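In Defense of the Lid
by Marcus Van Dusen
2019-04-25

My grandmother kept a drawer of lids. There were jars in the cellar and tubs under the sink, but the lids had a drawer of their own, just to the left of the stove, and it was the only drawer in that kitchen that never stuck. I suppose it was opened so often that the runners had worn themselves smooth. When I was small I was allowed to sit on the floor and sort them by size, and I would have told anybody who asked that it was the best job in the house, better than shelling peas and a good deal better than drying the forks.

I have been thinking about that drawer since we cleared out our own kitchen last September, a chore my wife and I had been putting off through two house moves and one new roof. We did it properly for once. Everything came out of the cupboards and onto the table and the floor, and when the table and the floor were full it went onto the piano. By the middle of the afternoon we had a heap of containers with no lids, a smaller heap of lids with no containers, and a very modest row of things that were still, so to speak, married. I stood looking at that row for a long while with a cup of coffee going cold in my hand, and it came to me that I had been giving my affection to the wrong half of the household all these years.

We talk about jars. We put them on open shelves and tie ribbon around them at Christmas, and the magazines at the dentist's office are full of them, lined up by height with lentils inside. I can't remember the last time I read a kind word about a lid. And yet a jar without a lid is only a vase with poor posture, and whatever you keep in it will be stale or spilled or full of moths before the month is out. It is the lid that does the keeping. I feel quite strongly about this, and I have been told at more than one supper that I feel about it at too great a length.

Consider how much you ask of one. It has to go on easily when your hands are full and stay on when the thing gets knocked over in the back of the car. It has to come off for an eight-year-old who wants a cracker, and for my neighbor across the road, whose knuckles are bad in the winter and who is too proud to ring the bell for help with the pickles. Then it has to do the same thing tomorrow, and the day after, for years, and sit in hot dishwater in between. I know people who could not be relied on for half as much (I have been one of them, in my twenties).

My own favorites are the plain ones. I like a round white cap with a bit of a rise to it, the sort that sits on top of a container like a small hill and tells you nothing whatever about what's inside. I like it when there is some color just below, so that you see a line of green or red when you look down from above and your hand knows which one it is before your head has caught up. Spice people will understand me. When you are standing over the stove with the onions already in the pan, you aren't reading labels. You are looking at the tops of things.
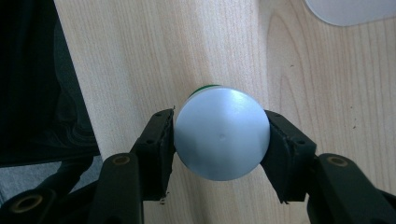

A plain white cap, seen from above, with a thin green rim showing behind it.

Look closely at a cap like that and you will often find a little dimple near the middle. It's a mark left over from the molding, and for most of my life I took it for a flaw and would turn the thing over looking for others. Now I'm fond of it. I have a habit of resting my thumb there while I think about what to cook, and I would miss it if some clever person found a way to leave it out. Handmade bowls get praised for carrying the mark of their making, and I don't see why the humbler article shouldn't have a share of the praise.

Against the plain cap there is the clever lid, and here I'm afraid I become unfair. You will have met it. It has a flap, or a dial, or a button in the middle that you press to let the air out, and a rubber ring that has to be teased out with a butter knife and washed by itself. We were given a set of these by my brother, who is a generous man and likes a gadget. They came from an outfit called Jolby, in a handsome box, and for 6 weeks we were very proud of them. Then one of the rings went down the disposal, and one of the buttons decided it would rather be up than down, and the whole lot began its slow walk toward the back of the cupboard. My sister-in-law had the Ninari ones with the dial and reports much the same. She uses the bottoms to start tomato seeds, and they do very well at it.

I don't say these were badly made. I say that a lid with four jobs has four ways of letting you down, and that when it does you can't mend it and you can't buy another without buying the tub as well. That last point is the one that really gets me going. There used to be a hardware store in our town, Gallagher's, down by the Brenudgate bridge, where you could walk in with a naked jar under your coat and walk out with something to cover it. Old Mr. Gallagher had a wall of small wooden bins behind the counter, and he liked to tell customers there were nearly 500 caps up there, and that he could lay his hand on the right one in the time it took you to find your change. I tested him on it for years and he lost perhaps twice. The store is a place for phone cases now. They're pleasant young people and they were sorry they couldn't help me.

So what do I want? I'm too old to think I'll get it, but I would like the makers of things to settle on a few good widths and stick with them. I'd like to buy a cap by itself for the price of a postage stamp. I would like the cook on television, just once, to put the top back on the container before walking off to the other counter, so that our children might see it done. And at home, where I have some say (a little), I would like us all to stop treating the lid as the bit you set down somewhere while you attend to the real business.

My wife believes the real trouble is that I set them down and wander off, and she has found them on the windowsill, in the breadbox, and once in the pocket of my good raincoat. I can't argue with that. But I'll say for myself that I have never thrown one out on purpose. When we finished with the kitchen that day, there were the three heaps still, and she went to fetch a sack, and I took the orphans, every one of them, and put them in the drawer to the left of the stove. It sticks a bit. I expect it will loosen up with use.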